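The Killeo Pull-On Shorts, in Cream

I've been selling clothes for long enough to be fussy about elastic, and these are the shorts I kept coming back to when Pruser sent over their spring box. They're soft, they're plain, and they go on without a zip, a button or an argument. I wear mine round the house, down to the allotment and (don't tell anyone) to bed when it's warm.

The waistband is gathered all the way along, so it has that nice puckered look and a fair bit of give after a big lunch. The fabric is thin, so if you want something sturdy for kneeling on gravel, have a look at the Trirnent work shorts instead. For pottering about, though, I wouldn't want them any thicker. They do pick up soft creases when folded. I never iron mine – a quick shake and a smooth down with the flat of my hand is enough for me.

Folded sideways, with the gathers at one end and the leg hem at the other, they make quite a tidy little parcel.
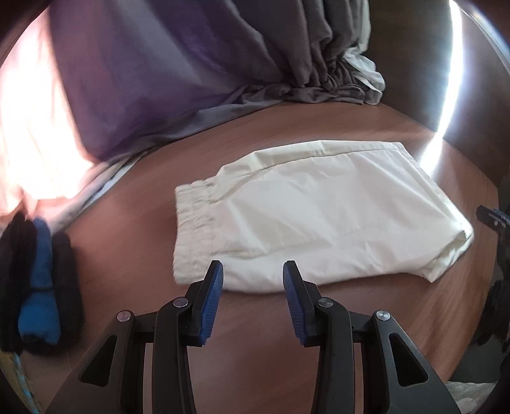 Sizes and fit

They come in 3 sizes: small, medium and large. I'm usually between the first two and went for the medium, which sits comfortably on the waist and doesn't dig in when I'm sitting down. If you like them closer, go down one. The large measures 76 cm round the waist before you stretch it, and there's plenty of stretch after that, so please don't panic when you see them laid flat!

Colour

Cream, and a proper warm cream at that. Blue and moss are meant to be joining it in April, but I've not had samples yet so I won't promise anything.

Washing

Cool wash with other pale things, line dry if you can. I've had my own pair through the machine over 12 times and the waist still springs back. I'd keep them out of the tumble dryer, and definitely away from red socks (ask me how I know).

How I fold them

Lay them flat, bring one leg across on top of the other, then smooth from the waist towards the hem. Stop there if they're going in a drawer. For a suitcase, fold once more towards the waistband and tuck them down the side. It helps to have a decent flat surface to do it on. I like the Nguyen-Tran table for this – brown wood, fine grain, and enough room to fold a whole basket of washing without piling it on a chair. We stock that too, and it's on the furniture page.
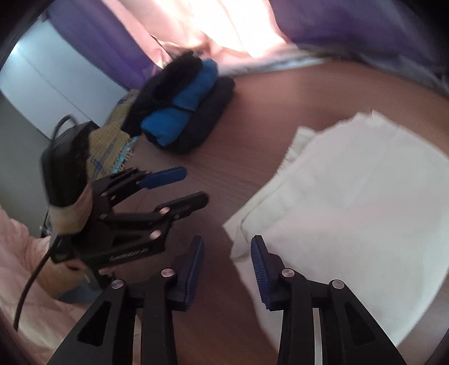
The table top by the window, with the grain showing

Ordering

Shorts ordered before noon go out the same day, apart from Saturday orders, which wait until we're back in. You can send them back unworn if the size is wrong, and I'll swap them as long as I've got the other one on the shelf. Buy 2 pairs and the postage is on us. The table is delivered separately, so do leave a phone number for the driver.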